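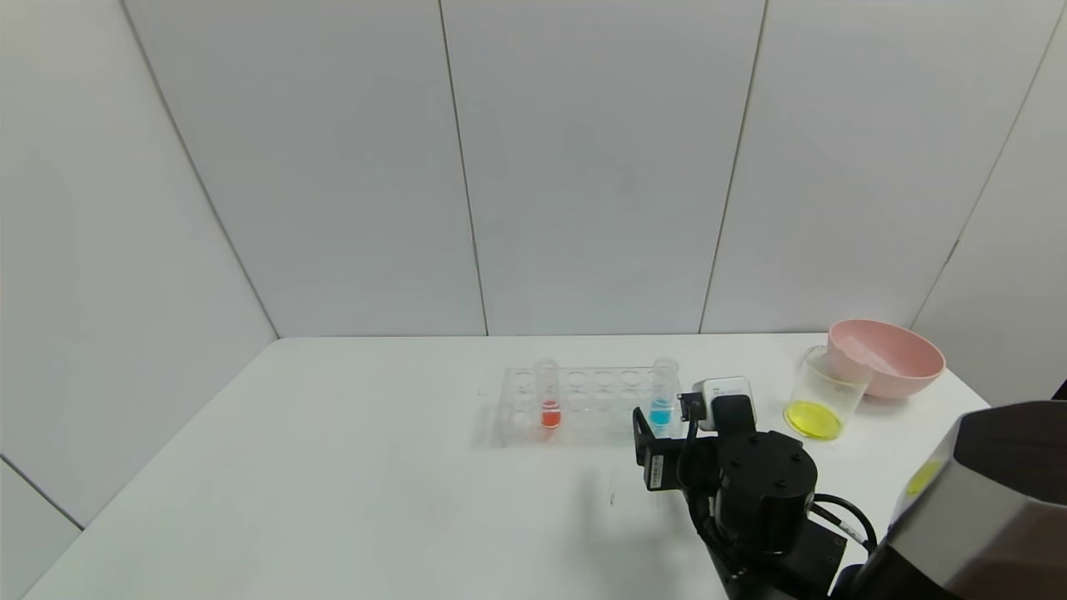 Millwood Automation Group – bench notebooks
Notebooks > Tube handling > Perception and planning

2022-12-19

Long one today, so put the kettle on before you start. I spent the morning on the clear rack again and I think I finally understand why the pose estimate has been wandering. Keisha Obi had said back in July that we were asking too much of the depth image, and I owe her a cake, because she was quite right. The depth stream sees straight through the acrylic and hands back the tabletop, or a bit of wall panel, or nothing at all, and the plane fit then does its honest best with rubbish. What comes out is a rack that leans a few degrees one way on one run and the other way on the next.

So the rack pose now comes from colour only. I find the two liquids first, the red-orange one and the blue one, as they are the only things in that part of the table with any colour to speak of. The line between them gives a first guess at which way the rack is facing, and the round holes are fitted afterwards, starting from that guess. The yellow in the beaker gave me a fright to begin with, as my hue limits were far too generous and it kept being put forward as a third tube. I narrowed the limits and added a check on the width of the blob. The pink bowl never bothered it, I'm pleased to say.

I replayed the old Allgate recordings through the new code before lunch. Out of 97 logged views it gave a sensible rack pose in all but 5, and those 5 all have the red tube sitting behind the blue one, so the first guess is poor from the outset. Frans Boersma thinks we should simply ask the planner for a different viewpoint when the two blobs overlap, and I agree with him – far less work than being clever about it.

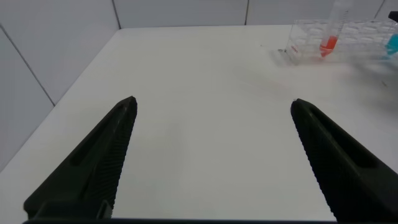

The other half of the day went on the approach. The planner had been treating the rack as one solid box with a margin round it, and of course a box with a margin has no tubes you can reach, so every grasp was thrown out as a collision and we got the same cheerful "no valid plan" over and over. I have split it into two stages. Up to the pre-grasp point the whole box counts, margin and all. After that the margin goes, the target tube is taken out of the collision set, and the fingers are allowed to come in with the jaws fully open, closing only once the wrist view agrees with the head view on where the tube is.

Agreement is set at 5 mm for now. I tried it tighter and it dithered. The planner timeout is 2000 ms, with 20 retries, which is too many, but I'd like to see the failures in the log before I trim it.

Still to do: hand-eye calibration for the wrist camera wants redoing, the offset file is still the one from Smits and I don't trust it. Frans, could you please leave the hue limits alone until I've merged? They're in the Plolard branch, in the tube config. Keisha, your viewpoint scoring looks just the job for the overlap case, if you don't mind my borrowing it.

Millwood Automation Group | Contact the bench team | Back to top
We use cookies to remember your notebook settings. Accept | Manage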